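Frame Drum Corner

I finally did it, folks: I put a new skin on my old Rimska frame drum, all by myself, at the kitchen counter! It took me 2 tries (the first one dried with a big ripple near the rim, and I said some words). The goat skin soaked overnight, and by the next evening the drum had its low, warm thump back. I can't stop playing it. 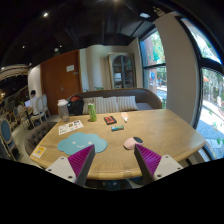

Tuning is the part I get the most mail about, so let me say a little more on it. A natural skin goes slack in damp weather and tight in dry, and you just have to live with that. If yours sounds flabby, warm it gently with your palms before you reach for anything else. And please don't set it down bare on a wooden table between songs, it'll buzz like crazy! A soft mat underneath helps, and if all you've got is a blue cloud with a smiley face on it, go right ahead.

Bring your drums to the Murkthorpe circle in October. We start at 7 and there's always a spare Ilitz tambourine or two.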